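4.2 Wand task

Our second task was grasping a bubble wand from a cluttered table. The wand has a thin handle, so a small error in the approach angle makes the fingers close beside it. We collected 30 demonstrations by teleoperation and held out four for validation. Chenxi Li and Gwion Vaughan did the driving, and Itsuki Hirose trained the policy using wrist camera images only.

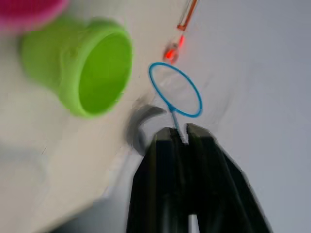
Figure 6. Wrist view with the wand held by its handle. Green cup at left.

Fast wrist motion smears the objects, and we first planned to drop the blurred images from training. We kept them in the end – the policy sees the same blur at run time. Trained without them, it tended to stop short of the handle.

We ran 14 trials with each version. The full set gave three more successful grasps than the filtered set. Most of the remaining failures were late closing, where the fingers had already pushed the handle out of line. We did not test other lighting or a second wand, so the result applies to our table at the Larnum lab only. Sayaka Shibata is repeating the trials with a slower approach speed, and those results will go in the May report.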